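Bring Back the Long Visit

When my mother had her gallbladder out, back when I was in grade school, visiting at the hospital in Gretdale was a family event. My aunts took turns. Somebody brought a thermos, somebody brought knitting, and my uncle brought the newspaper and read her the parts he thought she'd like (mostly the obituaries, I'm sorry to say). They stayed until the nurse shooed them out, and then they stood around in the parking lot for another half hour.

I have been thinking about those visits because a neighbor of mine, Mojtaba Tabrizi, spent 6 days in the hospital over in Astolton this past December, and I went to see him twice. Twice! I live 20 minutes away. Both times I kept my coat on. I asked how he was feeling, told him he looked good, and started glancing at the door, and I believe I felt rather pleased with myself on the drive home.

I don't think I'm unusually selfish. I think we've all gotten it into our heads that illness is a matter for experts, and that the rest of us are in the way.

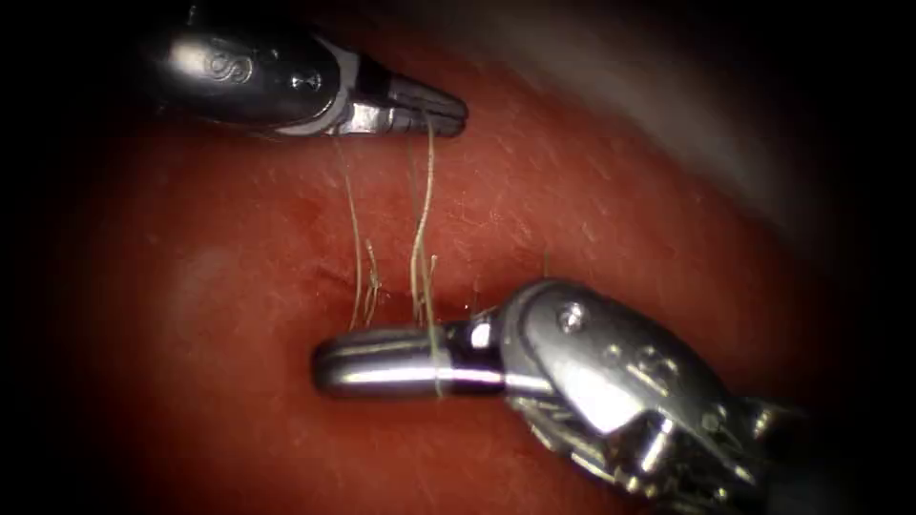
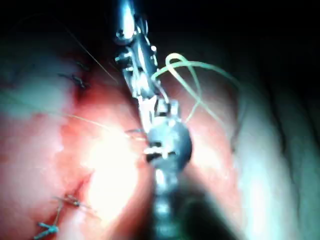 And the experts are wonderful, I want to be clear about that. I wouldn't trade the care people get now for what my mother got, not for anything. But a patient's day has an awful lot of hours in it. The doctor comes by for a few minutes in the morning, the lunch tray comes and goes, and then there is the whole long afternoon, with the television going and the light moving across the blanket. Mojtaba told me later that four o'clock was the worst of it. Too late for a nap, too early for supper, and everyone he knew was at work or picking up kids.

A text message doesn't fill that hour, and neither does a fruit basket, though I've sent plenty of both. What fills it is a person in the chair, talking about the price of eggs or saying nothing much at all. My aunts knew this. I doubt they ever said one wise thing in that room, and my mother talked about their company for years.

Of course some people want to be left alone when they're sick, and you should ask first and believe the answer. Ask the nurses, too. But when the answer is yes, come on in, then I say take off your coat. Bring the crossword. Stay past the point where you've run out of news – that's when my uncle would turn to the obituaries, and my mother would tell him which of those people had owed her father money.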